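Home | Phones | Chargers | Audio | Reviews | Forum

Potach Wireless Charging Pad review

I put off buying a wireless charger for ages, mostly out of stubbornness, and then my old cable started working only if I held it at a funny angle, so in October I gave in and ordered the Potach. I'm so glad I did! It cost me 40 dollars and has been on the job every night since.

It's a plain, friendly little thing – a soft top, one small light, and a cord long enough to reach behind furniture. My phone goes from 14 percent to full in a bit over 2 hours, even in its case (a thick one, I drop things). The light is dim enough to sleep next to, bless them.

My one grumble is that you have to set the phone down fairly square in the middle or it won't start.
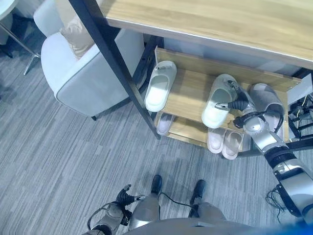 Ghada Moussa wrote in that hers was just as fussy until she took the metal ring off her case, and now it catches on the first try. I'll happily give it 4 stars out of five.

Print this page | E-mail to a friend
Contact | © Odstead | Back to top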